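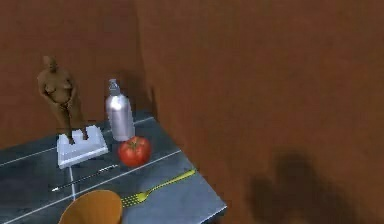
4 Setting Up the Room Profile

Read this section after the Womdale wall heater has been mounted and the wiring check in section 3 is complete. The room profile tells the controller how large the space is, how it loses heat and when it is in use. A heater that runs without a profile stays in Basic mode, and the schedule menu remains grayed out.

4.1 Before you start

Have the following on hand:
- the four-digit installer code from the inside of the terminal cover
- a tape measure
- the floor area and ceiling height, if already known
- the zone sheet, if the heater is one of several on a Castier hub

CAUTION: Do not enter the profile menu while the front grille is off. The fan can start without warning when the profile is saved.

CAUTION: Keep furniture, curtains and bedding clear of the outlet by the distance shown on the rating label. Small tables are often pushed into a corner and then forgotten. Check them too.

4.2 Choosing the sensor position

The remote sensor reads air temperature. Wall color has no effect on the reading, but direct sun and drafts do.

1. Pick an inside wall. If both walls of a corner are outside walls, use a different corner.
2. Mark a point at chest height, away from the vertical seam where the walls meet. Air in a corner moves slowly and reads colder than the rest of the room.
3. Hold the bracket against the mark and check it with a level.
4. Fix the bracket with the two short screws supplied. The long screws are for the heater only.
5. Press the sensor into the bracket until it clicks.

Note: The sensor can stand on a shelf or tabletop during the first week while you settle on a position. Use the folding foot on the back. Stone and glass tops hold the cold overnight, so put a cork mat under the foot or expect a low reading in the morning.

4.3 Entering the profile

1. Hold MENU until the display shows CODE.
2. Enter the installer code and press OK. After 4 wrong entries the panel locks. Switch the heater off at the wall and back on to clear the lock.
3. Select ROOM, then SIZE. Enter the floor area. The valid range in square feet is 66 to 900.
4. Select HEIGHT and enter the ceiling height. For a sloped ceiling, enter the height at the midpoint of the slope.
5. Select WALLS and choose the number of outside walls.
6. Select USE and choose LIVING, SLEEPING or STORE. STORE holds the room just above freezing and turns the display off.
7. Press OK, then hold MENU to save. The display shows a moving bar and then returns to the room temperature.

If the bar stops partway, the sensor has lost its link. Go to 4.5.

4.4 Learning period

The controller learns the room over 7 days. During this time it switches on early or late by turns and records how fast the temperature rises. Some overshoot is normal. Leave the set point alone if you can, and keep the door in its usual position - open or closed, but the same each day.

Opening a window for more than a few minutes pauses the count. The count resumes by itself. A power cut of any length restarts it from the first day.

Note: Heaters fitted with the Ojeda fan module skip the learning period in STORE.

4.5 Fault messages

E1 - Sensor not found. Replace the battery, then press the pairing button on the back of the sensor. If E1 returns, move the sensor closer to the heater and pair it there before putting it back in the bracket.

E3 - Profile out of range. The floor area is outside the limits in 4.3. Larger rooms need a second heater and a hub.

E4 - Outlet blocked. Switch off at the wall, wait for the grille to cool and clear the outlet. Vacuum the lower slots with a soft brush.

E6 - Clock lost. Set the time and day. Schedules are kept in memory and do not need to be entered again.

4.6 Changes in this edition

Step 6 in 4.3 now covers STORE, left out of the June edition. The note on tabletops in 4.2 is also new. Corrections to this section go to Delia Toledo, Technical Publications. Owners of the older Britska panel should use Appendix B, as the MENU key on that panel is on the left side and the code is entered with the dial.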